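Print this page | E-mail this page

Washing-Up Corner: Progress Report to the Farnavholm Fund
05/12/2020
Prepared by Poonam Nigam, Plona Household Skills Project

Dear Grigoris and everyone at the Fund,

I hope this finds you all well, and I'm sorry it runs a little longer than the last one (I did promise Brahim I would keep it to a page, and he laughed at me).

Your grant has gone almost entirely into the dish corner, and I'm so pleased with how it has come along. In October we had a bare table and a good deal of argument about colors. We settled on blue brick-patterned panels for the walls, which cheer the place up no end, and a pale flowered covering for the tabletop. The covering is already showing its age, with scuffs and pale specks toward the middle, and Yogesh would like to try something that wipes down more easily. I'm fond of the flowers myself, so we are still talking.

The white wire dish rack has been the best purchase so far. We tried it in 2 spots before agreeing that the back right suited everyone, and there it stays. Plates are the main business of the corner: picking them up, standing them on edge, getting them to the rack without a clatter. We've worked through 8 of the 10 tasks on the list we sent you, and the two left over are both to do with cups.

The square trivet with the vines and little flowers came out of my own kitchen, so you won't find it in the accounts.

The dish corner, with the rack toward the back on the right:
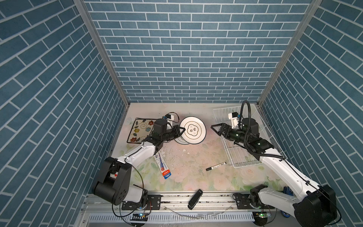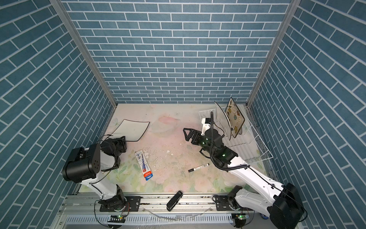

As for money, we are a touch under on furnishings and a touch over on crockery, and Sławomir has the receipts ready whenever you would like them. We would like to move what's left into a second set of plates, if you have no objection. A short note back would do for that.

With warm thanks,
Poonam

Related items
Katiyar pantry shelves: first report
Lendance table linens: request for funds
Plona autumn newsletter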